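Tilter, the Altden faction deck: a few months in

I've run the same home game since before my kids were in school, and the thing I'm worst at is politics. Dungeons I can do. Weird tavern owners, no worries at all. But ask me what the duke's been up to while the party was off in the swamp for three sessions and I'll stare at you like a goldfish. So when Mirjam Prins lent me her copy of Tilter I kept it for a month, felt guilty, and bought my own.

Tilter is a deck of 100 cards and a thin rulebook. You deal a few cards between sessions and they tell you which of your factions gained something, who they upset doing it, and what the locals are saying in the meantime. It doesn't care what system you play or what your world looks like. You bring the guilds and the grumpy nobles, it gives them something to do. 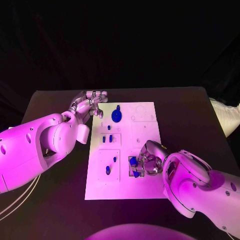 Setting it up

The book says setup takes 10 minutes. Mine took most of an evening, but that's my own fault for having eleven years of notes in four different binders (one of them mostly soup stains). You write each faction on a sheet with a want, a fear and a debt. The debt is the clever bit. I'd never once thought about who my river pirates owed money to, and by the end of that night they owed it to the temple, and I had my next two sessions sorted.

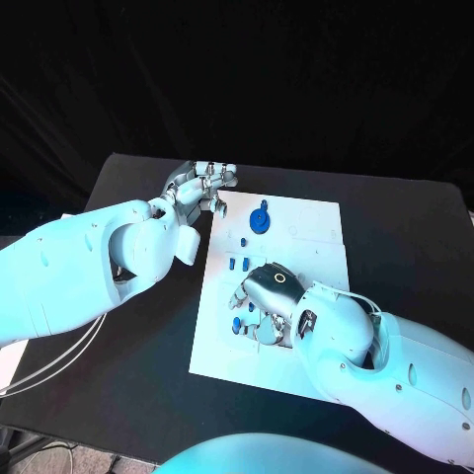 One hand above the top-left corner of the board, the other resting on it.

How it plays

A turn goes quickly once you've got the hang of it. Flip a card for each faction, read the two lines at the bottom, argue with yourself, write down what happened. I do mine with a cup of tea while the pasta's on. The results are vague in a good way – "a promise is kept at the wrong time" has turned up twice for us and meant completely different things both times.
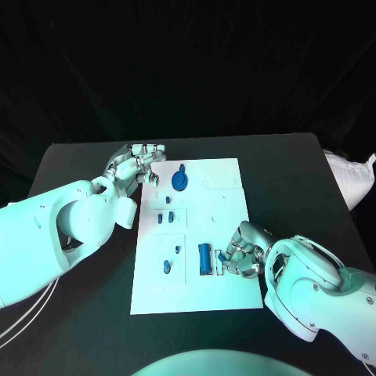
My players noticed straight away too. Oskari Heinonen plays our thief, and he's been trying to rob the same grain merchant since forever. He finally got into the warehouse and the merchant had sold up and left town, all because of a card I'd flipped while the garlic was burning. He was so annoyed! It was the best night we've had in ages.

What I don't love

The rulebook is a bit of a mess. The rules for wars are split between pages near the front and a sidebar at the very back, and there's no index. The colour coding is also pretty rough if you play by lamplight like we do, as the green and the grey suits look almost the same. I ended up marking the corners with a pen.

It also falls over with too many factions. I started with nine and it was homework. Five is comfy.
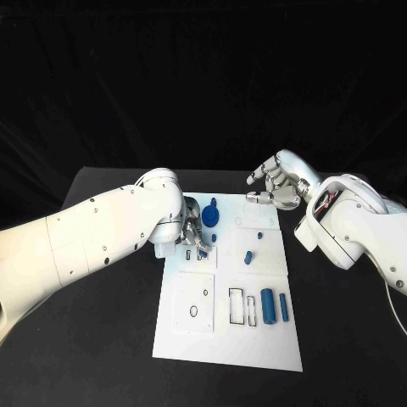

Two arms reaching toward the white board, black fabric backdrop behind.

Is it worth the money?

I paid $40, and the shipping hurt. If you've already got Drindley you may not need both, as that one covers some of the same ground with dice tables, though I found it dry and Yasmine Naciri (who runs our other game) gave up on it after a couple of goes. Solo players should get plenty out of Tilter as well. If you only run short published adventures, I'd skip it.

There's an expansion on the way with weather and harvests in it. I've already put my name down, and Mirjam has asked if she can borrow it when it turns up.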